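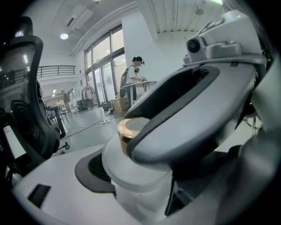 About Flirnitholm

Flirnitholm is a shared workroom and practice school for everyday manual tasks: setting a table, sorting small items, packing a box, hanging clothes, returning a room to its starting state. Our courses run for 10 sessions each, beginning in October. The same room is used for all of them.

The room

The main floor is a single open space with a row of tall glass windows and doors along the back wall. A mezzanine with a black metal railing overlooks part of it. There are no fixed partitions. Work areas are defined by where the tables stand, and tables are moved when a task calls for more floor.

The floor is gray, with a darker green-gray area in one part of the room. Power is supplied from strips placed on the floor near the work areas. Cables are checked at the start of each session and again when a table is moved.

Furniture and equipment

Furniture is kept plain and is chosen for ease of moving and wiping down.

White tables. Used for all surface work. Small ones serve for single-person tasks with one or two objects; standing desks are used for longer tasks.
Office chairs. Black, on casters. Chairs are rolled clear of the table before standing work begins.
Clothing rack. Placed by the windows and used in the hanging and folding units.
Storage bins and cardboard boxes. Kept on the floor beside the work area they belong to. Boxes are reused until the corners give way.
Slatted platform. Wooden, made of parallel planks. Stays on the floor and is not used as a seat.

Small objects for the table exercises come from a shared stock of 40 items, catalogued in Fledulo, our in-house inventory sheet. Each item has a line for its size, its usual position and its condition. Chipped glass is withdrawn the same day.

How a session works

A standard exercise takes 30 minutes. The first part is set-up: clear the surface, place the objects, confirm the starting position. The task is then repeated at an even pace – speed is not recorded in the introductory course. The last seven minutes are reserved for reset.
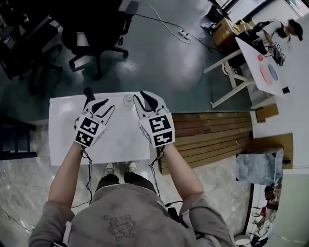

Table work at Flirnitholm, with a small clear glass cup near the back edge of the table.

Glass items are handled singly. Objects placed near the back of the table are reached from a standing position, with the feet flat and the chair out of the way. Bags may be worn or left by the wall, but not set down between tables.

Our programs

Solís is the introductory course and covers table tasks only. Uster is the longer course and adds clothing, packing and whole-room tidying. Participants in Uster are expected to know the reset procedure already, so Solís must be completed first. Both courses use the same object stock and the same reset sheet.

Visiting

The room can be viewed between sessions by arrangement with the office. Please use the main entrance and keep to the edge of the floor while tables are in use. Course outlines and the current equipment list are available on request.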